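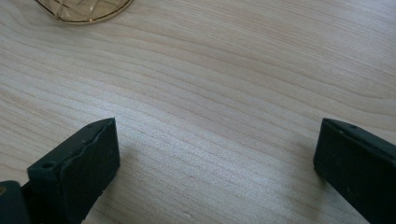 Setting tables all day is hard on the wrists, and one member of the Rernska dining room crew told us at the April meeting that she would gladly hand over the coasters and small dishes but wants to keep the guests. Several others said the same.

The table-setting trial starts with the Figueroa room. For now the crew does the teaching: staff take turns with the hand-held gripper, picking up and placing pieces the way they would on a normal shift, in sessions of 2 hours. Nikavar uses the recordings to train the arm that will do the early setup.

All 38 jobs stay on the schedule. Eight people move from early setup to later shifts - start times are posted by the time clock. Teaching sessions are paid at the regular rate, and anyone can sign up at the front desk.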